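Lenano
Two-arm tabletop recordings from a shared workshop

Version notes and data card, 12 February 2026
Maintained by Pongsak Pongsiri

What you get

Lenano is a set of 3,530 recorded episodes of two robot arms moving household clutter over a foam mat. It was made at Estby, a shared workshop where I rent a bench and, when the bench turned out to be too small, some floor. Each episode holds the joint positions for both arms, the finger commands, the video and a text label. The labels were typed by me, usually late, and the spelling has been left in its natural state.

If you are looking for a polished benchmark with a leaderboard, there are plenty and they have nicer logos. Lenano is for people who have two arms of their own and would like to see how somebody else's behave when told to put a can in a tray.

The build

The arms are secondhand. The hands are my own design, called Duangkaew, and they have been through 14 versions. Version one could hold a sponge. The wrist housings are printed in bright green because that was the spool already on the printer, and by the time it ran out I had become attached to the color. They have openings in the sides so I can reach the wiring without taking the whole wrist off. This has saved me more time than anything clever I did in software.

Zip ties are part of the design. Please don't open an issue about the zip ties. 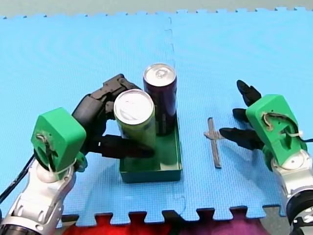
The control code is called Pevitz and lives in its own folder. It reads both arms, writes both arms, and stops everything if either one reports a position it doesn't like. It has strong opinions about positions. If you build your own pair, expect to spend the first evening persuading Pevitz that your arms are where you say they are. The setup script asks for the left arm first. Plug them in the other way and you will get a very convincing mirror image of what you wanted.

Foam was chosen for the floor after a short, expensive period of no foam. It forgives dropped things and it comes apart for storage. The drawback is that it gives a little, so the height of an object is never quite what you measured last week. Calibration files are stored per session for this reason. Use the one that matches.

Tasks

There are three task groups:

tray_in: an object goes from the mat into the tray
tray_out: an object comes out of the tray onto the mat
tidy: objects are moved until the label says they are tidy, a standard I applied with great personal freedom 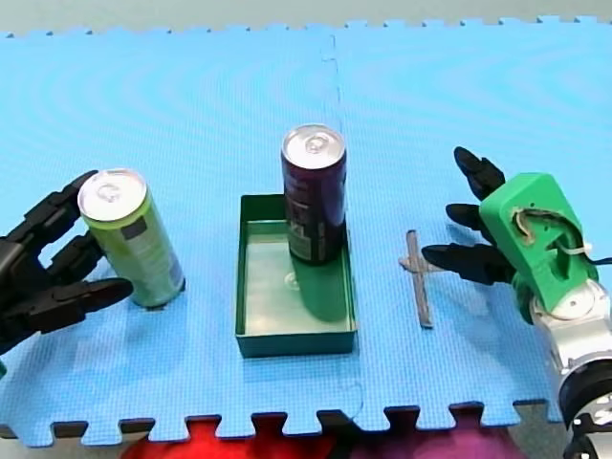 Most of the trouble in a task like this comes from height. A tall, slim can gives the fingers plenty to wrap around, and if the first attempt is sloppy there is still a lot of can left to try again with. Flat things offer no such kindness. The little gray cross lying on the mat, just short of the right hand's fingertips, is thinner than anything else in the setup, and a grasp that would do nicely for either can would pass straight over the top of it. If you are training on Lenano, I would start with the cans and leave the cross for when you feel strong.

Cans have their own bad habits, mind you. Squeeze low and they lean, squeeze high and they pivot. The lids are shiny too, and so is the floor of the tray, so a vision model that has only met matte objects is going to have an educational afternoon.

Labels

Each episode has a label file with the task group, a one-line instruction and an outcome. Outcomes are "done", "partly" and "no". I tried a ten-point scale first and found I was giving sevens to everything, including an episode in which the object left the mat.

Instructions are written the way I would say them out loud: "green can into tray", "dark can out", "leave the cross alone". They are not consistent. The dark can is called purple in some sessions and maroon in others, depending on who was typing and how tired he was, and there was only ever one person typing.
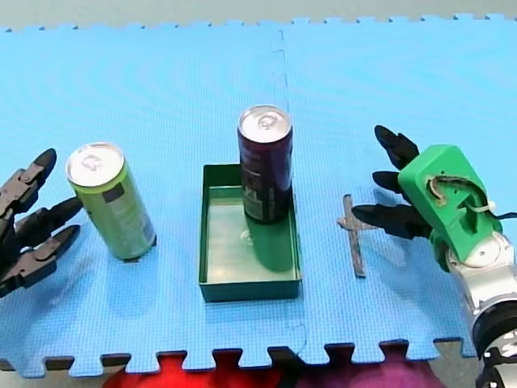
Green can on the mat, dark can in the tray, cross to the right.

Known problems

91 episodes have a gap in the finger data. They are listed in gaps.txt and have been left in, since some people want them. The loader skips them unless you ask.

The November sessions were recorded with an older Pevitz that logged the right thumb as a constant. The thumb moved. The log disagrees. Trust the video.

Timestamps between the two arms can drift over a long episode. There is a script, align.py, that fixes most of it. It prints a cheerful message when it finishes, whether or not it has fixed anything, so check.

Lighting is whatever Estby had switched on. Shadows under the hands are strong in places. I have decided to call this variety.

Loading

Unpack the archive, keep the folder names, and run load.py with the path to one session. The first run builds an index and takes 10 minutes on my machine, which is old and resents being asked. After that it is quick. To read just one task group, add its name at the end:

python load.py sessions/ tray_in

If you get an error about a missing calibration file, you have renamed a folder. I did say.
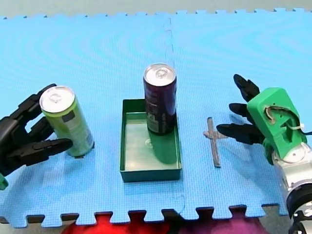
Can I use Lenano with ordinary two-finger grippers instead of the Duangkaew hands?

Arm motion carries over well enough if you drop the finger channels and replace them with a single open/close value. There is a converter in tools/ that does this by averaging the finger positions. Grasps that depend on one finger reaching well ahead of the others won't survive it, so filter by the "wrap" tag before you convert.

License and reuse

Use the recordings for anything, commercial or not, with a mention of Lenano somewhere a person might read it. The hand files are under the same terms. If you print the hands and improve them, send me the changes and I will pretend they were on my list.

Bug reports should include the session name, the Pevitz version and what you expected to happen. "It went weird" has been received several times already and is being treated as a duplicate.

Contact: Pongsak Pongsiri, Lenano project, c/o Estby | © Pongsak Pongsiri | Back to top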